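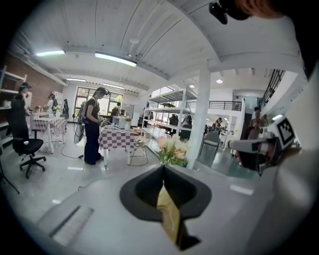
Flowers on a work table are asking for trouble, according to Natalie Dobson, and she told me so before I'd even put my bag down. They get knocked, they shed, they end up in somebody's lunch. Her own table at Greenwood has nothing on it bigger than a coffee mug.

I love Natalie, and she may well be right about the lunch. But I've spent a good part of this spring looking at how people dress up big plain workrooms, and I keep coming back to the bouquets. Cream, peach and pink with plenty of green, sitting on a glossy white table like it's somebody's birthday – how could you not want to pull up a chair? There was a second, smaller bunch farther back, yellow and white this time, and I liked that even better. You catch the first one, then your eye goes looking for the next.

White rooms need the help. I rented a studio in Arnport for 2 years, all white, shelves and all, and I felt like I was working inside a refrigerator. What finally fixed it was a tablecloth. I'd paid $39 for it (for a tablecloth! my mother would have fainted) and I threw it over the cutting table one afternoon when I had company coming, and I never took it off again.

So of course I fell for the checkered cloth, white and a soft, muted red, on a table with white legs. It has the brick wall to talk to, which helps. Reddish-brown brick can look heavy next to so much white, and a bit of faded red in the middle of the room makes the two seem like they've met before. If you don't have brick, a terra-cotta pot or an old cookbook spine will do the same job.

Shirley Haslam taught me to buy flowers one shade duller than I think I want. Bright ones look great in the store and then holler at you all week from across a white room. Peach is her answer to nearly everything. She does three stems of it with whatever is green in the yard, and cuts them short so you can see over them when you're talking.

About the shine, though. A glossy tabletop and a shiny floor bounce light all over, which is wonderful on a gray morning and pretty rough at noon in July. I'd put cloth on one table and leave the other bare, and I'd wipe the bare one with a barely damp rag and then a dry one. Paper towels streak. So does that lemon spray everybody has under the sink.

I sent Natalie a bunch of peach ranunculus when I got home. She's got them on the windowsill, well away from the table.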